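4.3 Adding a Reading List to the Library Display

Nelis shows reading lists on the lobby screen and in the public catalog. A list can hold up to 100 titles. Lists for history months, film tie-ins and author anniversaries all use the same template.

1. Sign in with a staff account and open Lists > New.
2. Enter the list name. Names are cut at the first line break.
3. Scan or type the item number of each book. Biographies are normally shelved under 920, but Nelis reads the item record and ignores the shelf mark.
4. Select a cover size. The default width is 700. Use 765 for the Dridska screen.
5. Press Save Draft.

Note: A draft is visible to staff only. It does not appear in search results until it is published.

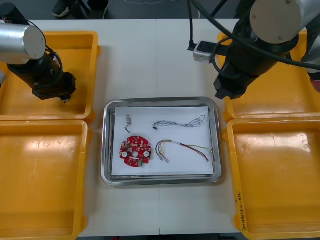 Figure 4. White work table with two robot arms.

6. Open the draft and check the order of titles. To move a title, drag it by the handle on the left.
7. Add a short note to any title that needs one, such as a later edition or a young readers' version.
8. Press Publish.

Caution: Publishing replaces the list now on display. The earlier list moves to Archive and loses its cover images - export it first if the covers are needed again.

If a book and its film share a title, Nelis may pick the film. Open the entry, choose Change Format, and select Print. In the Mevthorpe sample data, the entry "Myung" by Soon-im Han is set up this way for practice.

For list permissions, see 4.4.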